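Filed under: Association news / Minutes

Trerkinik Allotment Association
Minutes of the November meeting, held on Tuesday at 7 pm in the hall at Koluvbridge

1. Opening
The chair welcomed the members. The minutes of the last meeting were read and accepted with one correction: the broken tap is by plot 53, and was wrongly written as plot 35.

2. Money
The balance in the account is £2261. The insurance has been paid. The bill for the skip was £423, a higher sum than we expected, and it was agreed to ask another firm for a price before spring.

3. Water
The pipe from the Stisberg side is still leaking at the lower gate. Two members offered to dig along the hedge and find the place. Until it is repaired, the lower tank will be filled on Saturdays only. Members are asked to close the taps well – several were found dripping in the last weeks.

4. Seed order
The common order goes to Magesa before the end of the month. Broad beans and onion sets were the most wanted. One member asked for seed potatoes also, but these must be ordered separately in January. Lists should be put in the box at the hut.

5. Paths and hedges
It was agreed that each plot holder cuts the grass on the left side of his or her plot. The discussion about the height of the hedge was long and no decision was made. It is moved to the next meeting.
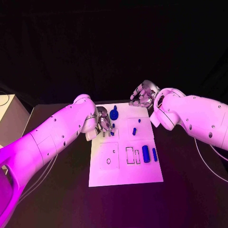 6. Any other business
The key of the hut is missing again. Whoever has it should please hang it back on the hook. A question was asked about keeping hens, and the rules will be checked.

The meeting closed at 8.40 pm.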